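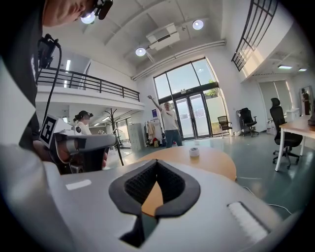

Visit to the Herkerska paper mill, in May

My wife and I have wanted to see a paper mill since we moved to this part of the country, and in May we finally went. The Herkerska mill opens its doors two times a year. You must write to them first, and they answer with a short letter that tells you to wear closed shoes and to leave your scarf at home. I had no scarf, but I changed my sandals.

From Leite it is 85 kilometres by road. The last part is gravel and goes beside the river, and there were logs piled on both sides. We arrived at half past nine and parked behind the office. The tour cost 5 dollars for each person and you pay in cash, in an envelope. Our group was mixed: some pensioners, a family with two boys, and a couple from Joludine who make their own greeting cards and asked the best questions of the day.

The guide began in the yard with the water. I did not expect this. I thought we would hear first about trees, but she told us that a mill is built where the water is, and the wood can travel. The first mill on this place had one wheel and made only wrapping paper for a butcher and a sugar merchant. The old wheel pit is still there, with ferns growing in it.

After that we went into the pulp hall. The smell is strong, a little like boiled cabbage, and it stays in your jacket until the evening. They mix wood pulp with old paper that comes back from offices and printers. The grey soup goes round in large tubs until it is smooth enough. The guide took out a little with a ladle and let us put our fingers in. It felt like wet flour. One of the boys did not want to stop.

The paper machine itself is 158 metres long. We walked beside it on a raised path with a yellow rail, from the wet end to the dry end, and it was so loud that the guide gave her explanations before the door and again after the second door. Inside we only looked. At the beginning you see a thin white layer of water running over a moving screen, and you cannot say at which point it becomes paper. I tried to find this point three times. At the other end it comes out warm and flat and goes onto a roll as high as my shoulder. On a normal day they finish enough to fill several trucks, mostly for envelopes, school notebooks and paper bags. The colour of the product that morning was pale blue.

What I liked the most was the small testing room upstairs. There they tear the paper, fold it, and drop ink on it. A sheet for notebooks must be folded again and again at the same line before it breaks, and a machine does it with a ticking sound. On the wall is a cabinet with watermarks from the old days. My favourite was a heron with one leg up. The cabinet holds 3,000 sheets, the oldest ones in flat drawers which we were not allowed to touch.

We finished in the canteen with coffee and a cinnamon bun. In the shop they sell Kandero writing paper, which is the mill's own name for its better quality, and also uneven sheets by weight. I bought one kilo of the uneven ones. For fountain pens it is very good, the ink does not spread.

Some practical notes, if you want to go. The stairs are steep and there is no elevator. Small children are not allowed in the machine hall, and ear plugs are given at the door. The washroom is in the office building only, so go before the tour. We were back in the car at a quarter to one and ate our sandwiches by the river.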